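Why Does a Book Have a Spine?

I have a spine, you have a spine, and so does nearly every book on your shelf!
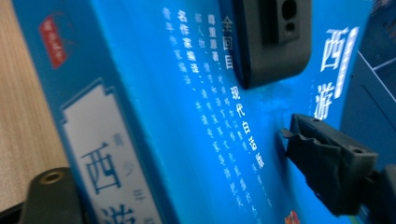 A book's spine is the skinny side that faces out when it stands up next to its friends. On the inside, it's where all the pages are held together. A boxed book gets an extra one, on the box (lucky thing).

Now, which way do the words go? On most English books the title lies on its side, so I tip my head over to read it. My neck gets pretty tired at the library! Chinese can be written from top to bottom, one character under the next, and that fits a tall, thin spine just right. No tipping needed.

My favorite blue one has 西 and then 游 going down the side. 西 means "west" and 游 can mean "travel." They start the name of a very old story, Journey to the West, with a Monkey King in it.

Go look at your own shelf. Which way do your titles run?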